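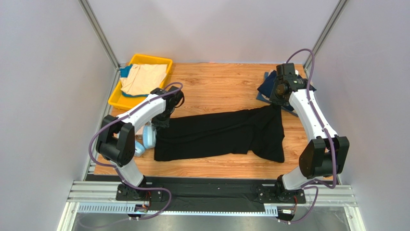 The woman who runs the repair counter at Clotton has been mending other people's clothes for 95 percent of her working life, by her own estimate, and she still starts every job the same way. The garment goes down on a wooden tabletop, much like the one here with its orange-brown grain, before she picks up a needle. "If you hold it up, it hangs and it lies to you," she says. "Put it on a table and the seams show you where they pull."

She learned the trade in Lunmont, in a back room with 3 other menders and one good lamp. The pay was poor and the work was mostly hems. "Hems and zippers," she says. "I did zippers until I dreamed about them." She moved to Clotton in July, 5 years ago, and took over the counter from a man who wanted to fish.

Most of what comes in now is knitwear and work pants. Elbows go first on sweaters, she says, and people wait too long. "A thin spot takes me 20 minutes. A hole takes me the afternoon." She charges by the job – never by the hour – and turns away anything with a coated lining, which she says cracks again wherever you stitch it.

Her thread comes from Jolgate, and she buys it 2 shades darker than the cloth. Lighter thread catches the eye, she says, and dark thread sinks in. She wishes customers would wash things before bringing them in. "Check the pockets, too. I have a jar of keys."

Last updated: November 13, 2020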